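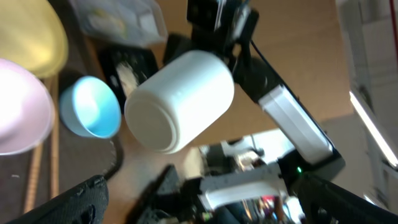 Buying a Robot Arm: Notes for Week 6
Instructor: Evaristo Sartori
Revised March 3, 2021

Bring these notes to the lab. Last year's version was longer and got read less.

The product

Our case this week is the Stiltico tabletop kit, sold to schools and small workshops by Clarwood. You get two arms, two grippers, a wrist camera for each, a controller and the software license. You also get a poster. The sales sheet calls the kit "ready for the home." It does not say whose home, and part of your job is to find out.

The competing offer is from Jondska, who will not sell you a kit at all. They rent you one by the month and send a technician when it sulks. Read both quotes before class. They are written in different units on purpose, I suspect.

Reading a spec sheet

Start with payload. Clarwood lists 1000 grams per arm. Look for the footnote. That number is for the arm held close to its base, moving slowly, with the weight centered in the fingers. Stretch the arm out and the number drops. How far it drops is in a table on a different page, in smaller type.

Next is grip opening, 190 mm on the wide fingers. This tells you what will fit between the fingers. It tells you nothing about what will stay there. Round, smooth things with lids are a good test, as are shallow bowls, which can be taken by the rim or chased around the table, depending on the programmer. A small cup lying on its side is worse than either.

Then repeatability, which students confuse with accuracy every September and again at the final. A repeatable arm goes back to the same spot. An accurate arm goes to the spot you asked for. An arm can be very repeatable and wrong, like several people I have worked with.

Last, cables. No spec sheet mentions them. Every cable that runs along the outside of an arm will find something to hook. Ask where the cables go when the wrist turns all the way around, and ask to see it done.

What the demo leaves out

Vendors demo with foam blocks. Foam blocks are lovely. They don't shine, they don't roll and they forgive a bad grasp. Ask for dishes, plastic tubs and anything see-through. Clear plastic is hard on cameras because they see the glare and whatever is behind it, and the software has to guess at the rest.

Ask for two arms working over the same table. One arm is a machine; two arms are a scheduling problem with elbows. The Stiltico software has a setting called Shared Space, which is switched off by default. Manaia Grimshaw found this out for us during her lab section, and the dent is still in the cabinet.

Also watch the vendor's hands. If one of them rests on the stop button for the whole demo, write that down.

The trial

Each team plans a trial of 50 grasps. Choose your objects before you start, and don't swap one out because it is making the robot look bad. For each grasp record:

Object, and how it was lying
Which arm
Picked up: yes or no
Still held after the move: yes or no
Anything a person had to fix

That last line is where the money goes. A kit that succeeds most of the time and needs a person standing next to it has not saved you a person. Put the helper's time in your cost sheet, at a real wage.

Service and small print

Clarwood's warranty covers the arms and the controller. Finger pads are "consumable," a word that here means you pay. Camera mounts are covered unless there is "evidence of contact," and I would like someone to explain to me how a camera mount on a gripper avoids that. Jondska covers everything but wants the kit back in its original crates, so keep the crates – all of them, with the foam.

Reading for next time

Kaushik, the warehouse case, first half only. Skip the foreword.

Hand in

One page, typed: buy, rent or neither, with your reasons. "Neither" is a respectable answer and needs the same number of reasons as the others.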